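Lab notebook, bowl project (student team)
Feb 13, 2018
Entry by Mio Tanabe. Present: me, Wakana, Hiyori, Minoru for the first hour until his bus.

Picking up where Minoru's last entry gives up mid-sentence.

Carried over from before: the arm drops the bowl on the way up. It doesn't drop it every time, which would at least be a result. Janaína asked us in December for a failure rate and we gave her an adjective. She would like a number before the Plemberg demo, and she has started writing PLEMBERG on the whiteboard in larger letters each time she comes by.

Setup. Left the tape grid alone. Hiyori wants to redo the lines that have wandered, and I said if anybody moves the tape I will have to redo the calibration, and if I redo the calibration I will do it badly. Grid stays. We name cells by the crossing at their lower left corner, which Wakana says is the wrong corner. It's been the wrong corner since fall and all the scripts agree with it.

Two bowls, both pink, because that's what Catumetti had two of. The wide one gets the apple and stays put. The deeper one is what the arm picks up. The task for the class is pick up the empty bowl, carry it, set it down, then go get the apple. We have been on "pick up the empty bowl" for long enough that the apple has been replaced. Whoever ate the first one, it was property of the project.

Run 1, old grip point, old speed. Slipped at the lift. Bowl fine.

Run 2, same. Held. Changed nothing, wrote it down anyway, per Janaína.

Run 3, same. Slipped and rolled under the bench, where Hiyori found the hex key we accused the other team of taking. Somebody should tell them. Not me.

Stopped there and had the argument about force. Minoru's position is that the gripper should squeeze harder. Minoru's position on most things is that they should be squeezed harder. Wakana pulled up the log, 1,331 lines of it, and the jaw position hardly changes before a drop. So the fingers aren't being pushed open. The bowl is turning between them. We're pinching a curved rim at one spot and then acting surprised that it swings.

What we tried: come in so the fingers go further over the rim, and then let the bowl tilt on purpose early in the lift, while it's still low. If it's going to swing it can get it over with. Minoru called this surrender and went for his bus.

Runs 4 through 14, new approach, lift speed cut in half. Held on all of them except run 9, and on run 9 I had typed the old grip height back in. I'm leaving it in the table with a note. Hiyori thinks it should count against the robot. I think it should count against me, and the table doesn't have a column for me.

Problems, in the order they annoyed us:

The lower cable. It lies on the surface and drags when the wrist goes out to the right. It hasn't caught on anything yet. Wakana wants a clip on it. We have no clips. We have Velcro, which came off the last time and took part of a label with it.

The Vokus script still prints "done" when the gripper closes, whether or not there's anything in it. I put a check after the lift, comparing jaw gap to the closed value. It works on the bowl. I have no idea what it will do on the apple, which is round in more directions.

Set down is ugly. With the bowl tilted like that, one side of the foot touches first and the whole thing rocks. Hiyori had the idea of rotating the wrist back before we lower it, which is obvious and which I'm annoyed I didn't have. She has a first version. It overshoots and tilts the bowl the other way, so we know the sign is right and the size is wrong.

Other arm: still switched off. I know the handout says two arms. One at a time, please.

For next time:
Hiyori to fix the wrist rotation, try smaller steps.
Wakana to find or beg a cable clip.
Minoru to finish his entry. It ends on "because the".
Me: put the grip height in the config file so I can't retype it wrong. Back up the log first. The logger is set to stop at 2,000 lines and it does not warn you, ask me how I know.

Janaína came by at the end, watched one carry, and asked what the failure rate was. I said one in eleven with the new approach. She asked whose fault the one was. I showed her the table. She wrote something in her own notebook, and I couldn't read it from where I was standing.
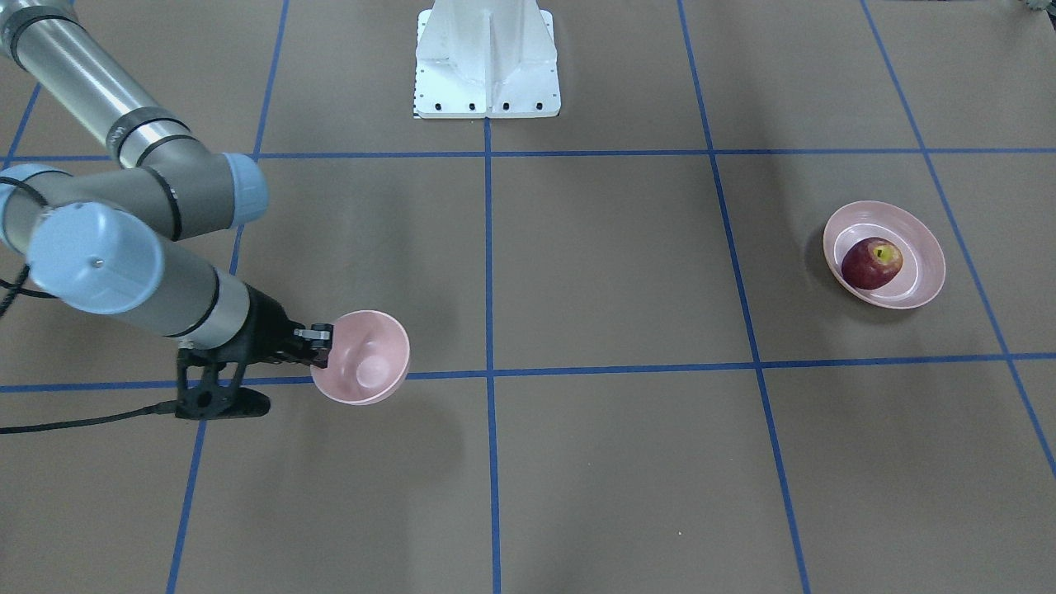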